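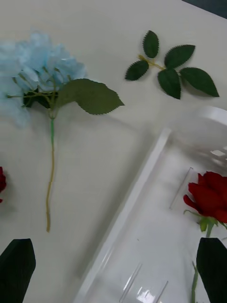
Artificial hydrangea stem in pale blue fabric, with other flower parts and a clear plastic container.

Blue artificial flowers losing color in a shop window – film, spray, or different stock?

Posted 16/11/2022 in Home & Shop > Textiles and Dyes

Wilma Dekker

I look after the window displays for a small home goods shop in Mirach. The main window faces south with no awning and no trees across the street. The displays are mostly artificial flowers, stems with fabric petals on wire, and the color loss is not even across the range. Blues and lavenders go first. Pinks follow. Yellows hold up for a long time and the green leaves hardly move at all. White stems go slightly cream, which I can live with.

I put a Lukatix logger on the window shelf in January and left it there. It has recorded 2,836 readings, light level and temperature together, and the light peaks in the early afternoon all year round. The temperature at the shelf goes well above the temperature in the room whenever the sun is on the glass. I can post the curve if it helps, but it is what you would expect.

What I have tried so far:

A clear UV spray for silk flowers from the craft store. I treated half of a batch of blue hydrangeas and left the other half alone. Both halves faded. The treated ones may have faded a little slower but I would not swear to it, and the petals went stiff.

Turning the stems every week. This evens out the fading but does not reduce it.

I now have a quote from a glass company for a film called Rundolora Clear. They say it blocks nearly all of the ultraviolet and that my fading problem will go away. It is not cheap, and the landlord has to approve it.

What I want to know is whether the film will do what they say for dyed fabric petals, or whether I would be better off spending the money on stems made with better dye. And if it is the second, how does a small buyer find out what dye was used? My supplier is Khurana and the product sheet says only "polyester, color as shown."

The glass is a single pane of ordinary float glass as far as I know. The display lights are LED and are on a timer.

fastness_lab

I tested dyed textiles for a living until I retired, mostly drapery and outdoor fabric. Your results are typical.

Fading is caused by absorbed energy. A dye molecule has to absorb a photon before the photon can damage it, and a blue dye looks blue for the reason that it absorbs in the yellow, orange and red part of the visible range. So a blue dye can be damaged by light that no UV film will stop. Ultraviolet does more damage per unit of energy, but behind window glass there is a lot less of it than there is outdoors, and there is a very large amount of visible light. Ordinary float glass already removes the short-wave part of the ultraviolet. A clear film removes most of what is left and leaves the visible light alone.

What that means for you is that the film will slow the fading. It will not stop it. How much it slows it depends on the dye, and I have seen the same film double the life of one fabric and make almost no difference to the one beside it. A salesperson who tells you the problem will go away has either not tested it on your goods or is thinking of carpet.

Heat is the other half of it. Dye reactions run faster when the fabric is warm, and a closed window shelf in full sun is warm. Moisture matters too for some dye classes, less so for dyes on polyester. If your display area has a back panel, take it out or put a gap at the top and bottom of it so the air can move.

On the dyes themselves:

Polyester is nearly always colored with disperse dyes. These vary a great deal in lightfastness. The pale shades are the worst case for any dye, as there is so little of it on the fiber to begin with. A navy petal can lose the same amount of dye as a sky blue petal and you will not see it. If you have any freedom in the design, go deeper in the blues and keep the pale shades for the back of the display.

Lavender is usually a mix of a red and a blue, and the two parts rarely fade at the same speed. That is why lavender stems turn pink or gray instead of just going lighter.

The green leaves are often molded plastic with pigment in it, or fabric printed with pigment. Pigments sit there as solid particles and generally last much longer than dyes. That accounts for what you saw with the leaves.

Regarding the supplier: ask for the lightfastness grade and the test method. If the answer is a grade with no method, treat it as no answer. The method most mills would use for this is a xenon arc exposure read against blue wool references. Blue wool is a set of standard dyed wool strips, each one fading at a known slower rate than the one before it. You can buy a card of these strips from a conservation supplier and it is the best money you will spend on this. Put the card on the shelf next to your stems with half of it covered by foil. When a strip shows a visible difference between the covered and uncovered halves, write down the date.

Then the test you did with the spray can be done properly. Cut petals from one stem, from the same flower head if you can. Staple them to cardboard in a row, cover half of each with foil, and put one row behind a sample of the film and one row behind bare glass. Any installer should be able to give you an offcut of film. Tape it to the inside of the pane. Keep both rows at the same height and the same distance from the glass, or you will be measuring position and not film.

Do not judge it by eye under the shop lights. Take both cards to a north window and look at them there.

I would not buy the spray again. The coating on the petal is too thin to hold much absorber, and the stiffness you noticed is the resin.

Wilma Dekker

Thank you. I have asked the installer for an offcut. There is a back panel, painted board, and it goes all the way up. I had not thought of it as a heat problem. Are the LED lights worth worrying about?

fastness_lab

In a south window, no. They put out next to no ultraviolet and the daylight swamps them. If you moved the display to an inside wall, then the lights would be the main source, and I would look at how many hours they run.

glassdoor_ed

Just get the film. We had it put on the front of our place and the rugs are fine. The installer did it in one morning and you can't see it. Make sure they clean the glass right or you get specks under it.

paneworks

I install film, though not the brand you were quoted, and I agree with most of what fastness_lab wrote. A few things from the glazing side.

Ask the installer for two figures and get them in writing: ultraviolet rejection and visible light transmission. The first will be very high for almost any film sold today, so it will not help you choose. The second tells you how much light still gets through. A clear film lets most of it in. A lightly tinted film with 35 percent visible transmission will cut fading a good deal more, and heat with it, but your window will look darker from the street during the day. For a shop that is a real cost. Stand outside and look at a sample before you agree to it.

Ask about glass compatibility. A film that absorbs heat makes the pane hotter, and the edges of the pane stay cool inside the frame. On an old pane with chipped edges, or one that is half shaded by a sign, that can crack the glass. Clear films are low risk here. Tinted ones need a check, and you want to know before you start who pays if the pane breaks. The landlord will want to know that as well.

If the landlord says no, look at a roller shade in a sheer solar fabric, mounted inside and pulled down when the shop is closed. On a south window in summer there is a lot of sun before opening and after closing, and a shade costs much less than film. It also comes down with a screwdriver when you leave. I would put one in even if you do get the film.

Rotation is worth doing, but rotate stock in and out of the window. Turning a stem in place only spreads the damage. Keep the spare set in a closed box in the dark. Clear tubs on an open shelf are not dark storage – we see this with upholstery samples all the time, and people are surprised when the top one has changed.

For cleaning the glass after film, use plain water with a drop of dish soap and a soft cloth, nothing with ammonia. Leave it alone until the installer says it has cured. When you do clean it, 20 minutes with a soft squeegee is plenty for a window that size, and keep the blade off the film edges.

Wilma Dekker

The landlord has agreed to clear film only, no tint. I am going to run the petal test first with the offcut, one row of the blue and one of the lavender, and the blue wool card beside them. The back panel has been cut down at the top. Khurana replied that they do not hold lightfastness data for this line but will ask the mill. I have ordered a shade for the hours when we are closed and will post the cards when there is something to see on them.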